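Light wood drawer unit on the worktop: drawer drops at the front when open, can I fix it?

Posted in Kitchens and Storage, Apr 12, 2023

Hello all! I moved into a small flat in Kornulberg in December and I've been setting up the kitchen bit by bit, which I'm enjoying far more than I expected. There's very little built-in storage, so nearly everything lives out on one long surface: toaster oven, plate rack, mug tree, a woven basket for corn and other veg, and a light wooden cabinet with a black metal handle on the drawer. The cabinet is a Drirer, bought second-hand, 18 in the local money, and I love it.

Two things I'd like help with. First, the drawer. It runs on black slide rails and it's lovely up to halfway, then the front starts to dip and I have to lift it a touch to get it shut. There's hardly anything in it, only a green and white packet, so it can't be the weight. Are the rails worn out or have I got them on wrong? I had them off to clean them and may well have muddled the screws.

Second, the toaster oven stands right by the cabinet. Is that too close? I use it most evenings. 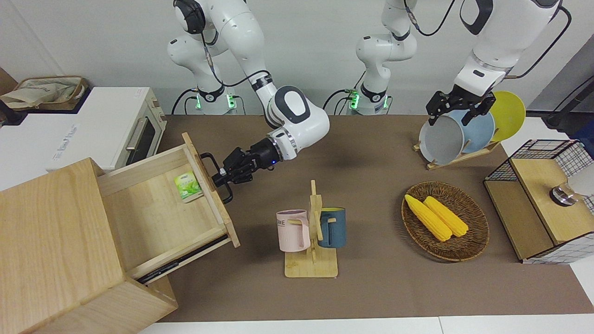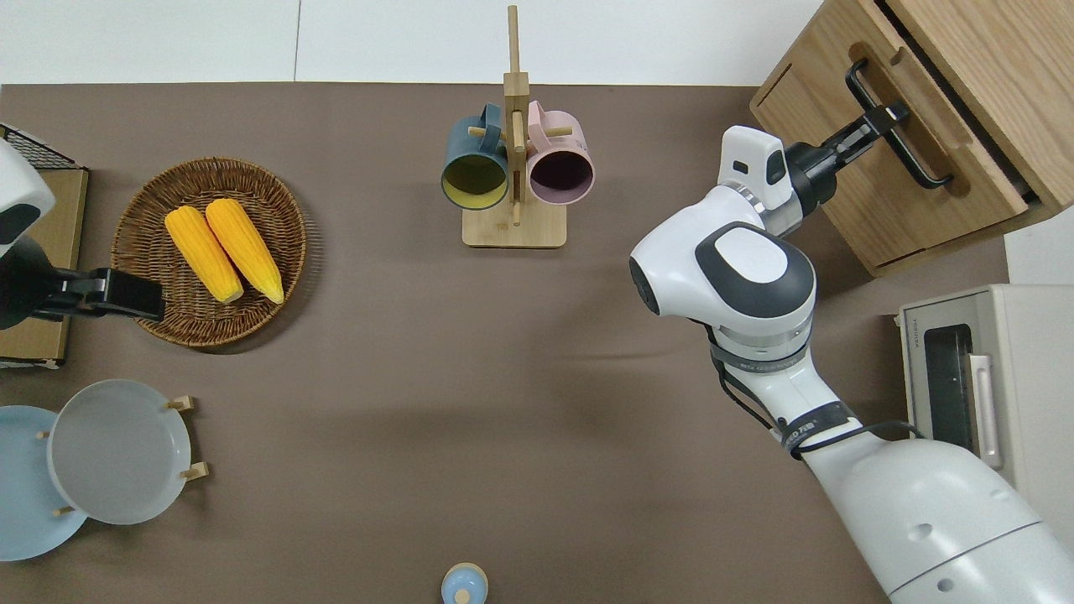

The drawer partly open, with the toaster oven next to the cabinet and the plates in their rack.

Any advice at all gratefully received. I've got a screwdriver, a spirit level and plenty of enthusiasm!

Posted by teapotandtrivet

saltmarsh_joiner
Nice little cabinet, and this is a very fixable problem! I've done dozens of these and it nearly always comes down to the rails being set at slightly different heights, or the back screws having worked loose so the rail tips down as the drawer comes forward.

Take the drawer right out. On most side rails there's a small plastic lever on each one — push one up and the other down at the same time and it slides free. Now look inside the cabinet. Each rail should have at least two screws, one near the front and one near the back. Put your spirit level along each rail in turn, then measure from the cabinet floor up to the rail, front and back, both sides. All four measurements should match. If one is out by even a couple of millimetres you'll feel it.

Many rails have both round holes and long slots. Put the screws in the slots first, get everything level, try the drawer, and only then put a screw in a round hole to lock it. If the old holes have gone soft, pack them with a matchstick and a dab of wood glue, leave overnight and screw back in. Works a treat.

If the rails still sag once they're level, the bearings are tired and you want a new pair. Measure the length of the closed rail before you buy. I like the Toivonen ones, which come in a bag with all the screws. Don't oil the old ones, by the way, it collects crumbs and you'll be cleaning them again in a month.

About the oven: check the booklet for the gap it wants at the sides, back and top, and go by that. If you've lost the booklet, the maker's website will usually have it. I'd be generous with the side next to the wood. Do keep the drawer shut when the oven's on too, and don't let any cloth or baskets sit near the top of it while it's hot.

plumjamforever
Ooh I have the same sort of thing but from Wuren and mine dipped as well!! I just put a folded bit of card under the rail and it's been fine for ages. Probably not the proper way but it cost nothing. Love the mug tree, the teal one with the yellow inside is gorgeous.

greyheron871
Agree with the first reply on the rails. One thing to add: check the cabinet itself is sitting square before you touch anything. If the table has a slight slope or one corner of the cabinet is standing on the edge of a mat, the whole box twists and the drawer goes with it. Lay the level across the top both ways. Mine needed one thin felt pad under a back corner and that cured it completely, after I'd spent a whole afternoon moving screws.

On the oven, I'd swap things over if you've got the room. Plate rack next to the cabinet, oven down the far end with clear space on both sides. You get somewhere to put a hot tray down as well, so long as you stand it on a trivet (going by your name I'm guessing you own one!).

teapotandtrivet
Thank you so much, all of you! I've just measured and the right-hand rail is lower at the front than at the back, so it was my muddled screws after all. Matchsticks and glue tonight. I'm going to try the oven at the other end this weekend too, and the plates can come over by the drawer.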